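Laldale Shared Kitchen
Paid helpers wanted for the big utensil sort

We are looking for two people to help us bring order to the ladles, chopsticks and spatulas of Laldale, a shared kitchen used by cooking classes, supper clubs and one very determined marmalade group. The work is part-time, lasts until the end of May and involves more spoons than you might think reasonable.

Over the years people have been generous to us. They have also been clearing out their drawers. Our last stock list ran to 606 items, a good many of them entered as 'stirrer, misc.', and when the Lidura cookery school moved out it kindly left us everything it didn't want to carry. The plan is to give every table its own holder, filled with the same basic set, so that a class can sit down and start cooking without sending a search party to the cupboard.

What you would be doing

Emptying holders, wiping down the base trays and filling them again.
Pairing chopsticks. They are wooden, they are all nearly the same length, and 'nearly' is where your patience comes in.
Putting ladles and spoons back with the bowl end up, so people can tell what they are reaching for.
Laying the cloths and setting out the tables before evening classes.
Keeping the stock list up to date, in handwriting other people can read.
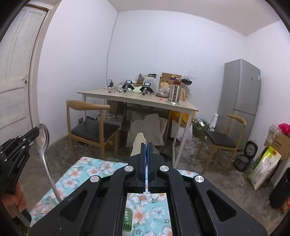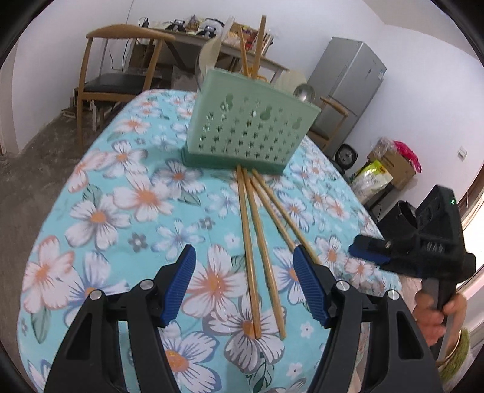
Table setting and utensils, Laldale.

Shifts are two hours long, mornings or early evenings, and you can do up to 8 hours a week. We pay weekly. Tea is provided, as is marmalade, whether or not you ask for it.

Who we are after

You don't need any catering experience. We would like you to be steady, tidy and able to hold an opinion about where the spatulas go without falling out with anyone over it. The last disagreement on that subject went on for most of the winter and both sides still use the kitchen.

You should be happy on your feet for a couple of hours and able to carry a full crate up one flight of stairs. If stairs are a problem, say so when you apply and we will arrange the work so that the crates come to you. Applicants must be 18 or over.

If the sort goes well, our sister kitchen at Ukley would like the same treatment, and whoever does ours will be offered that job first. Ukley has fewer utensils but a much deeper cupboard, and some of what is at the back has not been identified.

How to apply

Write us a few lines saying which hours suit you and why you would like to do this. Hand them in at the kitchen or leave them at the counter of Cattaneo, the café downstairs, in an envelope marked 'Spoons'. They are used to it by now. No CVs, please – we have enough to sort.

Applications close on 20th February. We will invite people in for a short trial shift, which is paid at the full rate, and let everyone know either way.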